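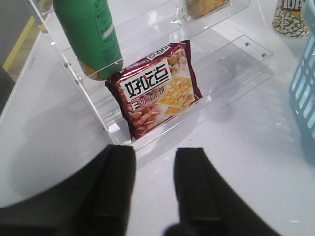

Acrylic tiered display for snacks – how do I set it up so it doesn't look like a mess?

Posted by Hapeta, 24th August

Hi all, long-time reader, first time asking anything. I run the little snack corner at our community center (we're open after the language classes let out, so it's mostly hungry adults and their kids) and I finally talked everyone into letting me get one of those clear acrylic tiered stands. It's the kind where the shelves have a little lip at the front so things sit in a sort of trough. It came flat and screws together, and it took me most of an evening, but it's up and it's not wobbling.

Now I have it and I don't really know what to do with it! We sell a mix of Asian cookies and wafers, mostly in single packages. The almond crackers (the dark red shiny ones, 好吃点) are our best seller by a mile, then the nabati wafers, then a bunch of small boxed things that come and go. When I put the crackers upright in the trough they lean over to one side. If I lay them down you can't see the front at all. And the wrappers are so shiny that with the ceiling lights on you get a big white streak right across the name.

The other half of my problem is where people put the stuff they pick. I bought a shopping basket for it, light blue plastic with the slots in the sides, and my plan was to leave it on the table next to the stand. But then the table gets crowded and everything ends up behind the basket where nobody can see it. Also the rim has these gray-black marks on it that dish soap did absolutely nothing for. Is there a trick to that or do I just live with it?

So I guess that's three things: the leaning, the glare, and the basket. Budget is tiny. We made $1,286 on snacks all last year and most of that went straight back into more snacks. Thank you!!

Okura

Oh, I love these stands. I did the front counter of a gift shop for years and I've put together more of them than I'd like to admit, so I'll try to take your stuff in order.

Leaning first. A single pillow-type package is always going to flop a bit in an angled trough, it's got a rounded bottom and crimped edges and nothing to push against. What works is filling the row. If you put enough packages side by side that they just touch, they hold each other up and the whole row looks neat. The trouble starts once somebody buys the one in the middle. For that, get a strip of clear acrylic (or cut up an old clear folder, it's fine, I've done it a lot) and bend it into an L. Stand that at the end of the row and slide it in as the row gets shorter. You can also roll up a bit of clear bubble wrap and tuck it behind the packages to bring them forward, which looks terrible from the back and perfectly good from the front.

Don't use double-sided tape on the shelf. I know it's tempting. It leaves a cloudy patch on acrylic and you'll be picking at it with your thumbnail for a week.

Glare – try turning the stand before you try anything else. Even a small turn moves the streak off the label. Do it with the lights on the way they are when you're open, stand where your customers stand, and have somebody else rotate it a little at a time until you can read the name. Then put a tiny pencil dot on the table at the corner so you can find the spot again after you wipe down. If you've got kids coming, crouch and look from their height too! I set up a whole lollipop display once that looked wonderful to me and was one solid white shine to anyone under four feet.

Which reminds me, put the things kids ask for on the lowest tier and the bigger almond packages above. The tall stuff goes at the back or up top, and the little boxes go in front. Your small boxes have flat bottoms so they'll stand up by themselves anywhere, and they're good for plugging gaps at the ends.

One more thing and then I'll stop. Check your screws again after a couple of weeks. They loosen up a bit once the stand has had weight on it and been bumped around. Finger tight plus a little nudge with the screwdriver, no more than that, or you'll get a crack running out from the hole. I cracked a side panel on my second one and that was the end of it.

I don't have much on baskets, we just used paper bags.

Grevach

magic eraser for the marks. done. also just put the basket on the floor??

Mekeo

I'd go easy with the magic eraser, or at least try it on the bottom of the basket first. They do take marks off but they can also dull the plastic, and then the dull bit grabs dirt faster than before. I've got a basket at home with one very sad matte corner because of this.

My order for grubby plastic is a paste of baking soda and a little water, rubbed on with an old toothbrush, left for 10 minutes and rinsed. If it's scuffing from other baskets or from a shelf edge, rubbing alcohol on a cotton pad often shifts it when soap won't. Keep the alcohol well away from your acrylic stand though! It can make acrylic go all crazed with tiny lines. Same goes for window cleaner with ammonia in it. For the stand I only use lukewarm water with a drop of dish soap and a soft cloth, and I dry it right away.

On the crowding, I had the exact same thing with our table at the school fair.

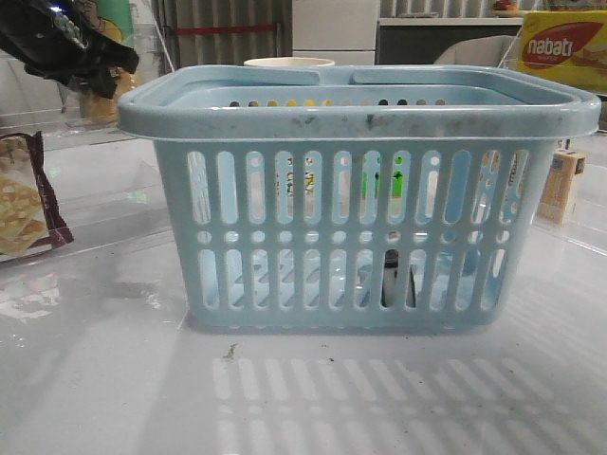 A basket with its long side facing out is basically a little wall. Anything shorter than the rim disappears, and people won't lean over to look, they'll just decide that's all you've got. The slots don't help either, you get slivers of label through them and it all reads as clutter. So turn it so the short end faces the customer, or push it right to the end of the table past your stock. And clear off your own things while you're at it. My coffee cup used to live on the sale table all day and a very nice lady once tried to buy it.

I wouldn't put it on the floor. Food, for one, and people trip on it, and the older folks don't want to bend down. If you have a stool or a folding chair, set it at the end of the table and put the basket on the seat. That freed up loads of room for us and it cost nothing.

Do you need the basket at all, though? If most people are buying one or two things they'll carry them in their hands. We kept ours for families and stuck it underneath the table for the quiet part of the evening. At our last fair we sold 40 packages of wafers in one night and I think the basket came out twice.

For the wafers themselves, if they won't fit on your stand, lean them against something solid so the front of the package faces out. A brick wrapped in plain paper is great. I'm serious, it's heavy, it doesn't slide and it's free if you know somebody with a garden wall.

Hapeta

Thank you so much, this is all really useful! Turned the stand a bit tonight and the glare is already way better, I can read the crackers from the door now. The clear folder trick is next, I have a whole drawer of those.

Baking soda got maybe half of the marks off. I'll try the alcohol tomorrow in the sink, nowhere near the stand, I promise.

And Mekeo, I found a brick.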